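Print this page
E-mail this page

Camholm Sleep-In Project: where we've got to by the end of March

Hi all,

You asked for something short and readable this time, so I've left the spreadsheet for the annex and I'm just going to tell you how it's going. Mostly well! We opened the guest rooms in the old Menden schoolhouse at the start of the month and we've had people in them every night but two, which is a lot better than I dared put in the application.

Quick reminder of the idea for anyone new on your side: families with someone in Camholm hospital can stay with us for free, up to 19 nights, a short walk from the wards. Your grant pays for the beds, the bedding, the boiler and my three mornings a week (thank you again for the mornings, I was doing them anyway and my husband had started to notice).

The boiler was the big worry. Lotimum came back with a final bill of $1495 for the new pump and the valves, and that's inside the line we set for it. Upstairs is warm by six in the morning now. The back bathroom still takes forever to run hot and I've asked them to come and look at it again before we sign off.

Bedding went a different way from the plan. We'd budgeted for plain white hospital-type sets, and then the Mösli thrift store offered us first pick of their blankets at next to nothing, so the rooms are all different and pretty loud – purple, mustard, stripes, one with dancing figures and a big dog sort of animal on it. They wash fine at a low heat. I moved what we saved over to mattress covers, and that's marked in the annex so you can see both lines.

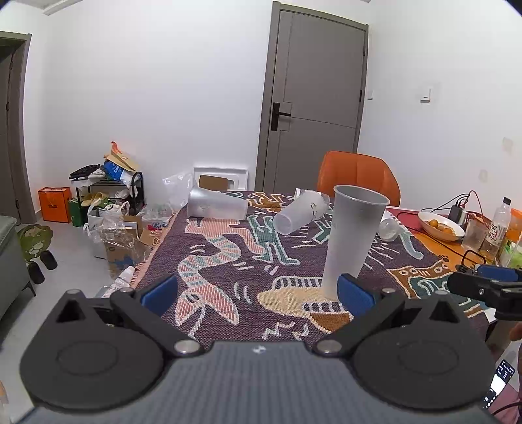
Quentin Besnard wrote to me after his second week with us that he'd slept properly for the first time since his wife was admitted, and that the one thing he'd change is the front door, because it bangs and he was always coming in after eleven. I've had the same complaint from two other families. A soft closer is on order and I'll fit it myself if the carpenter doesn't call me back.

Now the part that's behind. The kitchen is not finished. We have a sink, a fridge and a kettle, and people are being very nice about it, but they can't cook a real meal and some of them are here for weeks. The stove needs its own circuit and the first electrician dropped out. I have a new quote on the way. If it comes in under $3000 we can cover it from contingency, and if it doesn't I'll call you before I agree to anything.

I'm also slow on the referral forms. The ward desk likes paper, I like e-mail, and for now we do both and I type everything up at night. I'd love to talk to whoever on your team has dealt with hospitals before!

Next up: kitchen wiring, the door closer, a handrail on the garden steps, and a proper sign out front so that people stop ringing the dentist's bell. I'll send the annex with receipts as soon as Lotimum's last invoice is stamped.

Print this page
E-mail this page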